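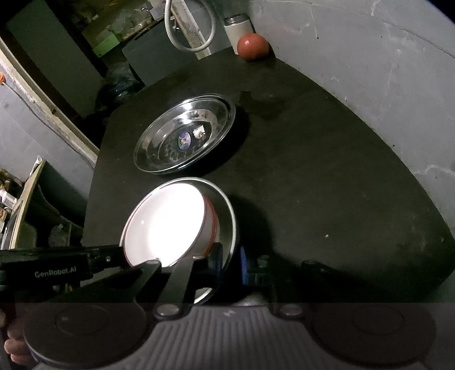 Kitchen and Dining Room Group, Kostedgate House
Minutes of the January meeting, held on Tuesday in the dining room

1. Minutes of the last meeting
Agreed as a true record, with one change. The supplier of the serving trolleys is Hurora, and the order was for delivery to the side door.

2. Bowls and dishes
The group looked at the steel dishes and the white bowls on the dark table. Several members find that the steel shows every mark under the dining room lights and would like it kept for the kitchen. Others prefer it for bread and fruit because it can be dropped. Agreed to keep both kinds in use for now.

Stickers are still being found on the bottom of steel dishes. Agreed that all stickers and label paper must come off before a dish goes on the shelf. Warm water and a plastic scraper to be used, no wire wool.

White bowls are being put away inside the steel ones, often tipped over on one side. The rims catch when they are lifted out. Agreed that white goes with white and steel with steel — the lower shelf has been cleared for this.

3. White crockery with red rims
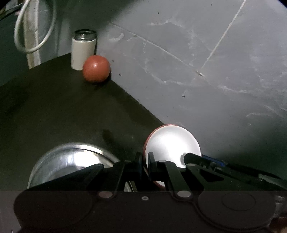 White piece with thin red rim, steel bowl behind

The red-rimmed pieces match the older set and the group wishes to go on using them. A quote from Istside for more of the same came to 368 pounds, delivery included. The quote from Insaurralde was lower but the red was a different shade. Agreed to accept Istside. Chipped pieces to be taken out of use the same day and left in the box by the sink.

4. Tables
The dark tops mark easily and crumbs are being missed after tea. Agreed to wipe down twice, once with a damp cloth and once with a dry one. A request to have the tops refinished was put off until the spring. The price given was 1453 pounds and the budget for the room is 900 pounds.

5. Any other business
The hot cupboard door is sticking again. To be reported to the house office.
Tea towels are running short, order to go in with the crockery.

6. Next meeting
Same room, 2 pm. Date to be put on the noticeboard.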